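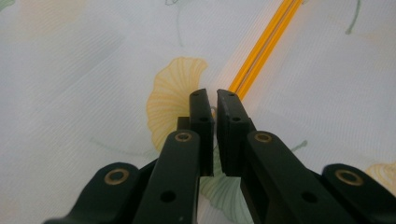 Una lectora nos escribió que su Narix se iba siempre hacia la izquierda, que había apretado los ejes hasta ponerse morada y que el manual anterior le parecía redactado por alguien que iba en autobús. Tomamos nota. Va la sección 4, corregida.

4. Ajuste de los ejes y los rodamientos

Necesita una llave en T y una superficie donde la tabla pueda quedar boca abajo.

1. Afloje la tuerca central de cada eje hasta que la goma gire con los dedos.

2. Apriete 2 vueltas completas. Súbase. Si la tabla gira cuando usted estornuda, añada media vuelta.

3. Repita lo mismo en el otro eje. Lo mismo quiere decir lo mismo.

4. Monte las ruedas y deje un poco de juego lateral en la tuerca.

Nota: las gomas Hiltero de serie son blandas. Quien pese bastante, o baje la cuesta de Ratstead con prisa, preferirá el juego duro (referencia 226).

PRECAUCIÓN: no lubrique los rodamientos con aceite de cocina. En el taller de Bittencourt todavía huele a fritura.

5. Revisión

Limpie los rodamientos tras la lluvia. Cambie las gomas a los 2000 km y los rodamientos a los 3000, o antes si suenan como un molinillo de café.

Para montar la lija, pase a la sección 6.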